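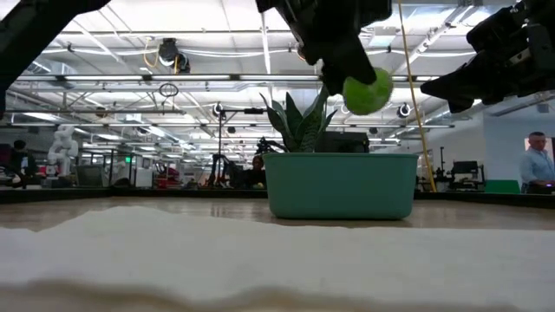
## 5. Recording a task by remote control

This section explains how to record one task with the Trurine hand controllers. The task used in the steps is "put the object in the container". Please read section 2 before you start, also if you used the older Plera software before.

**Before recording**

1. Put the container on the table where both arms can reach it. Keep other things, such as plants or cloths, in the same place for the whole session.
2. Switch on the controllers and wait until the light stays green.
3. Open Yip on the computer and choose **New task**. Write a short name with no spaces.
4. Check the wrist camera view. Both fingertips must be visible in it when the gripper is nearly closed.

> **Caution:** Do not put your hands inside the table frame when the arms are under remote control. The arm follows the controller at once, also when you move it by mistake.

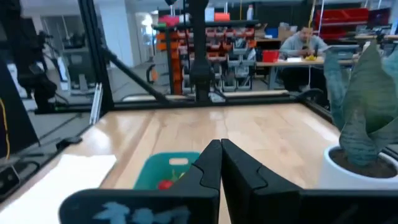
*Text: Marlene Hiebert, Trukiria user guides. Last checked in June.*

**Recording**

5. Press the left pedal. Yip makes one short sound and the recording begins.
6. Move the open gripper over the object, go down slowly and close the fingers. Soft objects need less force - set the grip limit to 39 for a ball.
7. Lift the object higher than the rim of the container before you move it to the side.
8. Open the fingers above the container, move the arm back and press the pedal again.

**Note:** If you drop the object outside the container, press **Discard** and start again from step 5. Do not pick it up by hand during a recording.

Repeat the steps until you have 108 good recordings. Change the start position of the object a little each time.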